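3.2 Collecting the demonstrations

All demos recorded at the Bestville site, May 2018, on the Skudlow arm with the small wrist camera. 476 episodes kept. Operators worked in shifts, 38 episodes a shift at most - after that grasps got sloppy and the labels with them.

Each episode starts when the operator presses record and ends at release. No scripted start pose. We tried fixed starts early on and the policy learnt the start pose and little else, so we droped it.

Wrist frames are kept at every step, including the ones where the arm is swinging between tasks or being set up. Blur and odd tilts stay in. People stay in too. An earlier set from Kerkmont was cleaned by hand and the model trained on it froze whenever a person came near the gripper, see Section 5. Figure 3 is one wrist frame from our set, a person in a light grey hoodie very close behind the gripper, colour not corrected.

Labels were added afterwards in Ursu, three classes only: reach, hold, other. Frames like Figure 3 go under other. Disagreements between labellers were settled by a second pass, wich was slow - we would not do it that way again. 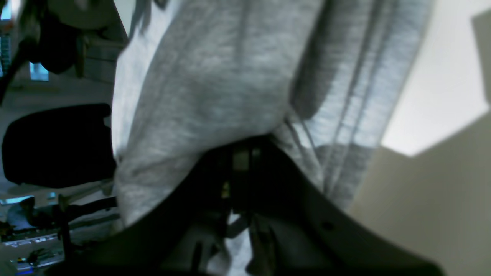 Figure 3. Wrist camera frame, person at close range, class other.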